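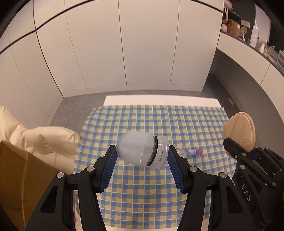
# Ilus Open Day

The **Ilus Open Day** is a public demonstration of robot handling work held every June in Ellholm. It is arranged by Inby, a small company that collects examples of everyday hand tasks for the training of robots. The event takes its name from Ilus, the company's program for household objects. Visitors can watch operators at work, ask questions, and try a hand-held gripper themselves.

## Background

Inby moved to Ellholm when its first office became too small. People in the town knew that the company had something to do with robots, but many of them expected to find a factory behind the door. The first open day was proposed by Emrys Howells, who was then responsible for training new operators. He wished to show that much of the work is done by people, with a gripper in each hand, at an ordinary table.

The first event was open for one afternoon and received 37 visitors. It was announced only by a paper notice at the library. In the following year the company opened its doors in the morning also, and 378 persons came. This made it necessary to introduce a list with fixed times, and the list has been kept until today.

## Program

The day starts at 10 a.m. with a short talk in the entrance hall. After the talk, the visitors go in small groups to the demonstration tables. Each table has one operator and one guide. The operator performs the task without speaking, and the guide explains it and answers the questions.

### The jar table

The jar table is the best known part of the program. The operator works with two black grippers over a blue-and-yellow checkered tablecloth. A clear plastic jar is held sideways between the blue ribbed pads of one gripper, one pad at the rounded base and the other at the neck end, while the second gripper holds a beige oval pad. The guide uses this position to explain how the pressure must be divided between the two fingers. If the pressure is too weak, the jar turns. If it is too strong, a soft jar can bend, and it may then jump out of the grip.

Visitors often ask why the jar is not simply held around the middle. According to the guide's notes, both ways are practiced, and the operator changes between them during the day. A robot which has learned only one way of holding an object will have difficulties when the object lies differently.

### The practice table

At the practice table the visitors may use a gripper under supervision. Children from the age of eight can take part together with an adult. The usual exercise is to lift a small tube that lies on its side and to put it down standing. Most beginners close the fingers too early. Howells wrote in the visitor booklet that "the hand must arrive before it closes," and this sentence is still repeated by the guides.

### The Stanciu talk

In the afternoon there is a longer talk, called the Stanciu talk after the room where it is given. It treats one subject each year in more detail. Earlier subjects were the folding of cloth, the handling of transparent objects, and the question of how many examples are needed for one task. For the last of these, Inby showed a set of 3,000 recordings of the same movement, made by several operators. The differences between the operators were larger than the audience had expected, especially in the speed of the left hand.

## Attendance

Since the beginning, 3,835 visitors have been registered at the event. Persons who come only to the Stanciu talk are not included in this number. School classes are received in the morning and must be announced in advance.

## Reception

The open day has been received well in Ellholm, although the first years brought some complaints about the waiting time. Several visitors also found the room too warm in the afternoon, and the last demonstration was therefore moved to an earlier hour. Two of the present operators came to the company after a visit to the practice table.

## See also

- Gripper
- Learning from demonstration
- Open house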